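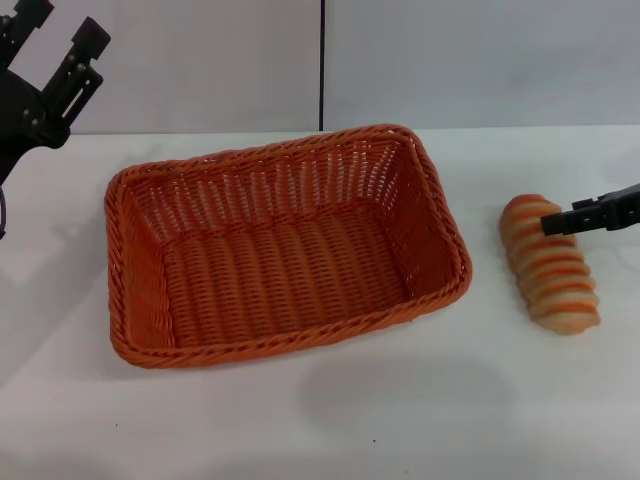 Dirville Community Garden Group
Minutes of the fall meeting, 2023-10-29
Taken by Glória Paiva

Hi everybody. I said I'd do the minutes this time so that Jaime could run the meeting and eat cake at the same time, and he did both. I write the way I talk, so if you want the short version, skip to the list of jobs at the bottom.

We got going ten minutes late. Jaime Amaral chaired. The June minutes were read out and approved with one fix: the hose that went missing was the long green one from the north beds, and I had written down the short one. Sorry to whoever spent the summer looking for the short one, which has been on its hook the whole time.

Water

This took up most of the first hour. The meter shows we used 3,372 gallons between the June meeting and the day we shut off the beds, and a good chunk of that was the leak by the compost bays. Jaime fixed it in August with a new washer and a lot of language. We talked about whether to put in drip lines next year. People with raised beds are mostly for it, people with ground plots are mostly against it (they move their rows around every spring and don't want to dig up tubing), and I'm somewhere in the middle because I like standing there with a hose in the evening!

We ended up agreeing to try drip on the six raised beds along the Clarkholm Road fence and leave the rest alone. Jaime has a price of $200 for the tubing and fittings, not counting the timer. Somebody asked if we could skip the timer and the answer was a pretty loud no from everyone who was here the summer of the flooded squash. Voted on and passed, with two against.

Outside water goes off for the winter once we get the first hard frost warning. Please empty your watering cans and turn them over.

Money

We have nearly $3,000 in the account, and the shed roof is the only big thing coming. The plant sale did better than last year, mostly thanks to the tomato starts, and the pepper starts did worse, mostly thanks to the slugs. Plot fees stay at $38. I had it in my notes that we might raise them, and I'd like it on the record that I brought it up and got no support at all.

The shed roof

It leaks over the seed cabinet. We've had a tarp on it since spring and the tarp is now leaking too. Two quotes came in. Willinen can do it before Thanksgiving, shingles and all, and the other outfit never said when they could come. Jaime read both quotes out loud, including the parts about drip edge that I don't think any of us followed. We went with Willinen. Anything you keep in the shed needs to be out or under the back bench before they start – Jaime will put the day on the gate once he knows it.

Seeds in the cabinet need sorting anyway. Some of those envelopes just say "beans??" in pencil. I'll take a first pass and toss what's moldy, and if you left something in there you care about, please come get it.

Plots and the waiting list

Three plots are opening up. The Patrício family is moving and giving up both of theirs, which made me sad (who is going to grow the giant kale now?), and the narrow one next to the gate is free again. People on the list get offered them in order. We had a long back-and-forth about whether current members can swap into an empty plot first. Under the rules they can, if they ask before the end of the year, so two people asked right there in the meeting.

We also went over the weeds problem on the east side. No names. If your bindweed is in your neighbor's carrots, it's your bindweed, and please pull it before the ground freezes.

Compost

The left bay is done and ready to use, so help yourselves, two wheelbarrows per plot. The middle bay needs turning. The right bay is the only one taking new stuff. No bread, no chicken bones, no more of those "compostable" forks. I pulled a whole handful out in September looking exactly as they did at the picnic.

Other stuff

The spring plant sale will be in the church lot again if they'll have us. We talked about a scarecrow contest and didn't decide anything. The lemon cake was very good and I have the recipe if you want it.

Jobs

Jaime – call Willinen, order drip tubing and a timer, post the roof day on the gate
Glória – sort the seed cabinet, call the waiting list, write to the church
Everybody – clear your shed things, pull your bindweed, pay fees by the end of January

Next meeting is in the spring, same room. Bring a chair if you can, we were short by two.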